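Root-Free Meals at Konden Dining Hall: Menu Review and Labeling Trial
Ajith Rao, Lotte Coppens, Murali Kurian
Project adviser: Karthikeyan Hegde
Submitted 17th September

1. Background

Konden Dining Hall marks vegetarian and vegan dishes on its menu screens. It does not mark dishes made without onion, garlic, potato or other root vegetables, which many Jain students avoid. A student who keeps this diet must ask at the counter for each dish, and the counter staff do not always have the recipe. The project measured how much of the existing menu is already suitable and tested a label for it.

2. Menu review

We obtained the recipe file for one full semester, ending in June. The file holds 1,223 vegetarian menu lines. Each line was checked against a list of excluded ingredients agreed on with Aravind Rajan of the Lasura student group. Of these lines, 710 contained at least one excluded ingredient. Onion powder in stock base was the most frequent cause, followed by garlic in bottled sauces. Lines with "spice mix" and no further detail were treated as unsuitable until the kitchen supplied the contents.

Two ingredients needed a ruling. Dried ginger was allowed and fresh ginger was not. Turmeric powder was allowed. Practice differs between families on both points, so the label text names the rule used.
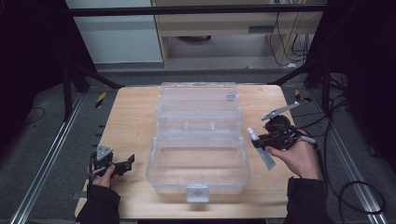
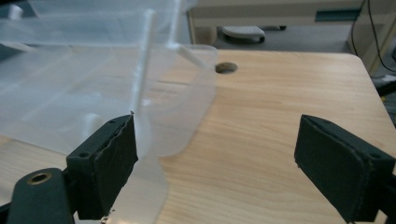

Can a dish carry the label if onion is added as a topping at the counter?
A dish is labeled only if it is served complete from the pan with no excluded ingredient added. If the topping is kept in a separate tray with its own spoon and the student chooses it, the base dish may keep the label.

3. Labeling trial

The label was a green card reading "No root vegetables" with the rule printed on the back. It was used at the lunch counter only. Cards were set out by the shift lead from a sheet we prepared each morning. On 15 service days we compared the cards with the sheet before opening. Errors were of one kind: a card left in place after a dish was swapped for another.

4. Survey

A paper form was handed out at the exit and closed at 100 responses. Most respondents who used the cards did so for reasons other than religion, chiefly garlic intolerance. Jain respondents asked for the same card at dinner and for the stock base to be changed.

5. Limits

Shared fryers and pans were outside the scope of the study. Some students will not eat from them, and the card makes no claim about equipment. Eating times were also left out, although several respondents mentioned that dinner opens after sunset in winter.

6. Next steps

The kitchen has agreed to test a stock base without onion powder. The ingredient list and the card template have been passed to Lasura, who will keep them current for the coming year.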